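# Gorbridge Robotics Club: minutes, Saturday session

**Chair:** Oi-ling Lu
**Minutes:** Joyce Mbwambo
**Also there:** the Ondieki team, the Kanen team, two parents, and the new Year 10s (welcome!)
**Started:** 10.15, once the heating had been argued with

## 1. Last meeting's minutes

Agreed, with one correction. The entry fee for the Ergate Challenge is per club and not per team, so we owe half of what I wrote down. Cheers all round.

## 2. Matters arising

- Spare fuses have been bought and are in the blue tin.
- The sign on the workshop door still says Chess. Oi-ling will ask the office again.
- Everybody who hasn't handed in a travel form needs to do so before the next session, please. I have spares.

## 3. Ergate Challenge: the table task

Most of the morning went on this, and what a good morning it was. Oi-ling read the rules out again for the new people. In the tidy-up round the arms have to move household things between a tray, a set of drawers and the open table, and the judges choose the order on the day. Points come off for anything knocked over. Touching the drawers by accident costs points too, which caused some groaning from the Ondieki team.

The Ondieki team then talked us through their plan for the drinks can. They want to take it from the side, fairly high up, and keep the wrist away from the drawers for as long as possible. Their first idea was to come straight down on it, but they dropped that after working out how little of the can the fingers would have hold of.

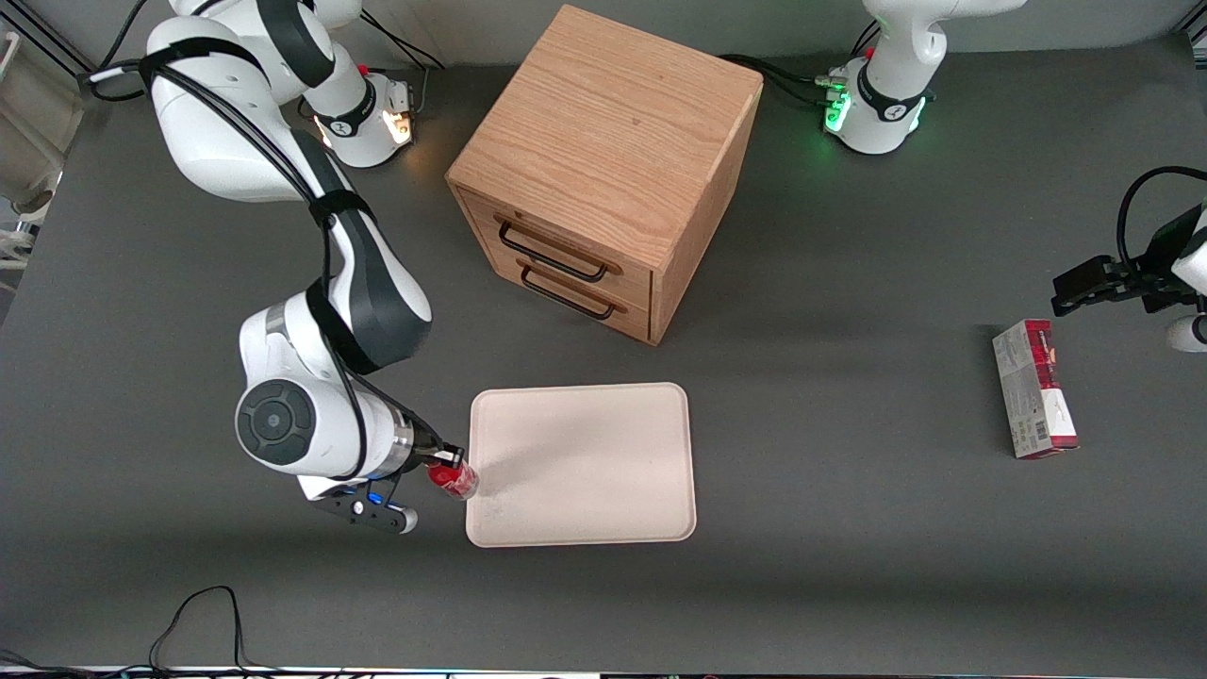 The question of speed came up next and we had a proper debate. The Ondieki team would like to go quickly over open table and slow right down for the last stretch before a grasp. The Kanen team think one steady speed is easier to test and easier to explain to a judge. Both sides made their case really well, and I loved that the Year 10s joined in (one of them asked why the slow stretch couldn't start at a different distance for each object, and there was a long silence while people thought about it, followed by a lot of scribbling).

Oi-ling suggested each team writes up its own way and we compare scores at the next meeting. Agreed.

We also settled how the two arms share the table. Only one arm may be over the tray at any time, and the other one holds its position until the first has moved clear. It's a simple rule and it will cost us a few seconds, but everyone preferred it to writing clever code that we'd have to mend on the coach.

**Action:** Ondieki team to write up the two-speed plan on one side of A4.
**Action:** Kanen team to do the same for steady speed.
**Action:** Joyce to put the one-arm-over-the-tray rule in the club handbook.

## 4. Training data

Joyce reported that the shared folder has now reached 3,021 recorded attempts, and there was actual applause! The target we set ourselves in the autumn was 2,000, so we are miles past it. Thank you to everybody who gave up lunchtimes.

Now for the less exciting part. Plenty of those attempts have no label saying which object was being picked up, and without that they are very little use to us. Oi-ling proposed that we stop recording more of the easy things for a fortnight and spend the time on labelling. There was a bit of sighing, but it was agreed.

When recording starts again we'll concentrate on small things and soft things, and on wrist camera views in particular. The Kanen team pointed out that from up there a bottle is mostly cap, so a program that has learned bottles from the side has a lot of catching up to do. They would also like more variety in where the objects are put, as we all have a habit of setting them down in the same comfortable spots.

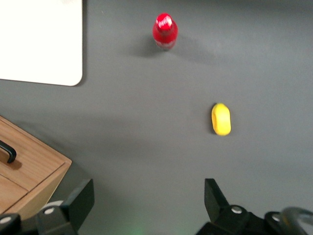
**Does every attempt need a label from two people?**
Only the ones where the first person has ticked "unsure"; everything else needs one label and a set of initials.

The labelling sheet will be changed so that "soft" is a box of its own. At present people are writing it in the notes column in all sorts of spellings, and it can't be searched. One of the parents offered to help with the spreadsheet and was thanked very warmly before she could change her mind.

**Action:** everybody to label a batch of 200 by the next meeting. Batches are listed on the board, so put your name next to one.
**Action:** Oi-ling to add the new box to the sheet.

## 5. Safety reminders

Keep hands off the table while either arm is live. Call out "moving" loudly enough for the far side of the room to hear, and wait for an answer. Long hair is tied back and lanyards come off at the door. The Year 10s will do their induction with Oi-ling and can run an arm once she has signed their card.

Bags go on the hooks. I tripped over one again.

## 6. Open evening

School would like a live demonstration in December, and the vote in favour was instant. The Kanen team will run the arms and the Ondieki team will do the talking, then they'll swap at half time. We'll keep to one pick and one place for each visitor and let the younger children choose the object.

**Action:** Kanen team to choose objects that are hard to break.

## 7. Any other business

- T-shirts: green won. Sizes to Joyce, please.
- The Year 10s asked whether they may form a third team. Yes, and we're thrilled. They need a name before the entry form goes in.
- The biscuit tin is empty and it is the Ondieki team's turn.

Meeting closed at 12.05. Several people stayed on to start labelling.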